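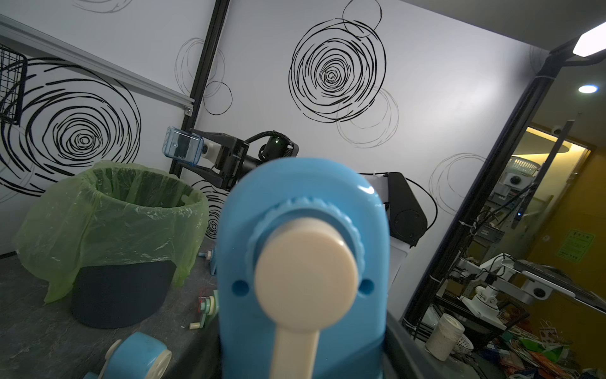 One student last term asked why a course on shared workrooms gives a whole session to pencil sharpeners, when everybody in the class has used one since first grade. The reply from the back row was that the sharpener at her branch library had been jammed for a month and people had gone on pushing pencils into it anyway.

Both remarks belong at the start of this unit. A small hand tool on a shared table gets used by everyone and looked after by no one in particular.

Unit 5: Sharpeners, shavings and the bin
Care of Shared Workrooms, Wustum Evening Program
Handout revised June 21, 2026

Types you will meet

Hand-crank sharpeners come in two main kinds. The first has a single flat blade, set at an angle to the pencil. The second has a helical cutter, a small steel cylinder with spiral edges that rolls around the point as the crank turns. The cylinder type leaves a smoother cone and lasts longer, but a broken lead stuck in it is harder to get out.

Some models have a dial that changes the shape of the point. Drawing classes want a long point. For general writing, set it blunt and leave it there.

The color of the housing says nothing about the cutter. In the Paucar reading room there are blue ones and mint-green ones, and people assume the mint ones are for colored pencils. If a sharpener is meant for one kind of pencil only, put a label on it.

Where to put them

Keep the sharpener and the bin on the same surface if there is space. A round bin with a bag folded well over the rim works on a tabletop. When the bin is on the floor, half of the shavings miss it.

Leave enough clearance for the crank to make a full turn. Check this with your own hand on the handle, left and right.

A sharpener lying on its side will let out graphite dust if the drawer is loose. Stand it up at closing.

Emptying

1. Hold the sharpener over the bin before opening it.
2. Pull the shavings drawer straight out. Do not twist.
3. Tip, then tap the drawer on the inside of the bin.
4. Brush the cutter with a dry, stiff brush. No water.
5. Push the drawer back until it seats.
6. Wipe the table with a damp cloth. A dry cloth spreads the graphite.

In a room with 30 regular users, empty at the end of every day. The Honetik study room logged 1679 visits in one June and had to empty twice a day in exam week.

Clearing a jam

Take the pencil out first. Turn the crank backward slowly for one or two turns. If the lead does not drop, open the housing and lift it out with a wooden toothpick. Never use a knife tip on a helical cutter. Wax from colored pencils can be cleared by sharpening a plain graphite pencil a few times.

Replace the sharpener when it chews the wood on a new pencil after cleaning.

For next session

Read the Fleltadik room log, pages 1 to 5. Time yourself on the emptying routine above, wiping included. The target is 90 seconds. Bring one sharpener from home or work, emptied.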